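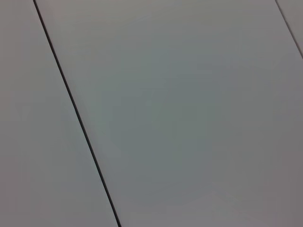 Zondcombe workshop: the arm that stopped for a seam

We had a great fault last month, and I mean great in the sense that the whole Zondcombe crew learned something from it and no one got hurt. If you missed the fuss, the short version is that our panel-fitting arm kept going into a protective stop halfway across a perfectly good run of panels.

The job itself is simple. The arm lowers its wrist camera over the gray panels, looks for the dark seam between two of them, lines itself up and moves along to the next one. It had done this happily since August. Then on a Monday shift it began stopping dead, seven times before lunch, always with the same message: contact force over limit. We checked for a bumped fixture, a loose cable, a stray screw under a panel. Nothing!

The log from the Ladeck controller gave it away. Every stop came just after the vision step had picked its seam, and in each case the seam it reported was in the wrong place. Plain matte panels give a camera very little to hold on to. A seam is a thin dark line, and if you have two of them in view running the same way, the software has to choose. Ours was choosing the shorter one up in the corner, planning its move from there, and pressing the tool down onto solid panel.

Why now? An update in January had reset the search window to full view. Our old setting, which ignored the outer part of the picture, was gone, and we hadn't written it down anywhere except on a sticky note in the Zostport office (yes, really).

I was delighted by how well the safety side behaved. The force limit is set at 80 newtons for this job and the arm quit every single time it got there. No cracked panels, just a few faint marks on the test pieces. We have now dropped the limit to 64 for the search move, where there is no need to push on anything.

What has changed on the floor:

The search window is back to its old size and saved with the job file.
The arm now takes 3 looks from slightly different positions and won't move down unless they agree.
After any update, run the Pawlak test board before you load real panels. It takes some 7 minutes.
If you get a force stop, please don't clear it and carry on. Press hold, save the log, and come find one of us.

That last one matters most to me. We cleared the first few stops ourselves that morning, and lost those logs in the process. The full fault report is in the shared folder under Vision, and the next open bench session will be all about seam finding, so bring your awkward parts!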